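Ronia Trandness table: review after a year of daily use

I bought the Trandness in white, in the 154 cm length, to replace a pine table that had been in the spare room for years. It has been my work table, sewing table and overflow dining table since April last year. I paid full price for it and Ronia had no part in this review.

Delivery was in two boxes. The top is heavy and took two of us to get up the stairs. The legs come separately with the bolts, four plastic feet and a folded sheet of drawings. The drawings are clear enough except for step five, where the left and right brackets look the same. They differ by one hole. I put them on the wrong way round and had to start again. Allow an hour and use your own hex key, as the one supplied is too short to get any force behind.

Once it was up, the table was steady. There is a slight sideways movement if you lean on one end, and I notice it with the sewing machine on a fast stitch. Tightening the bolts after the first month helped. They haven't needed it again.

The surface has held up better than I expected. Tea, biro and chalk come off with a damp cloth. Turmeric didn't, and there is still a faint yellow patch at one end. I caught it with a rotary cutter early on and the mark is only visible with the lamp low. White does show every crumb and thread, so if that bothers you, the grey version is probably a safer choice.

Depth is 70 cm. For a laptop and papers that is plenty. For cutting fabric it is tight, and I fold anything wider over the back. The front edge is rounded and comfortable for the wrists. The back edge is square, and I have caught my hip on it more than once.

I tried the Erent before ordering. It costs 30 pounds less and has a drawer, but the top was thinner and the legs felt loose even in the shop. Yuxi Yan, who runs the sewing class I go to, has the Kocabaş at 200 cm. It is the better table for fabric, if you have the room. I don't.

My complaints are the short hex key, the bracket drawings and the lack of any cable hole. Ronia sells a clip-on tray for cables, which sags once there is a plug block in it.

I would buy the table again at the same size, and I'd leave the tray.

Score: 4 out of 5

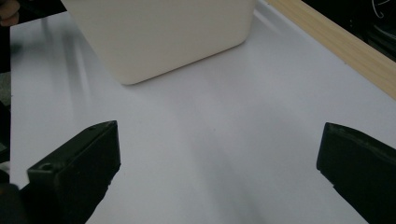
Dorothy Crabtree

Posted in Furniture, Workroom
May 24, 2026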